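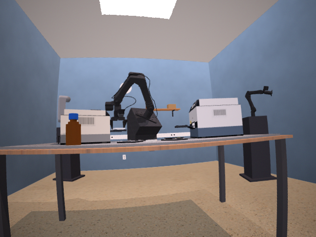 Section 2. Setting Up the Flanden Vaccine Refrigerator Monitor

Read this section in full before placing vaccine in any monitored unit. It applies to clinics enrolled in the Gelleda immunization supply program. Revised August 2022.

2.1 Before you begin

Confirm that the refrigerator has reached a steady temperature between 2°C and 8°C. A new or recently moved unit must run empty overnight. Keep the current stock in an approved unit until the steps below are complete.

2.2 Placing the probe

1. Fill the probe bottle with buffer solution to the line marked on its side.
2. Insert the probe through the cap and tighten by hand.
3. Stand the bottle on the middle shelf, at the center, away from the walls and the fan.
4. Run the cable out on the hinge side of the door. Close the door and check that the seal lies flat over the cable.

CAUTION: Do not place the probe in the door or in a vegetable bin. Readings taken there do not reflect the temperature of the vaccine.

2.3 Setting the alarms

1. Press and hold MENU until the word LIMITS appears.
2. Set the low limit to 2°C and the high limit to 8°C.
3. Set the recording interval. The monitor stores 1,000 readings -- once the memory is full, the oldest are overwritten.
4. Enter the telephone number of the person on call, then press TEST. The call must be answered before the monitor will save the number.

NOTE: Clinics using the Prerport reporting service must also enter the site code printed on the enrollment letter.

2.4 If an alarm sounds

1. Leave the door closed and write down the time and the temperature displayed.
2. Mark the affected vaccine "Do Not Use" and keep it cold. Do not discard it.
3. Call the supply program for instructions. Doses may be returned to use only with the program's written approval.

CAUTION: Vaccine that has been frozen may look normal. Never judge a dose by its appearance alone.

2.5 Records

Download the readings before the memory is full and file them with the paper temperature log. Replace the backup battery each May and enter the change in the log. Probe calibration certificates are issued by Lukoševičius and must be kept with the monitor.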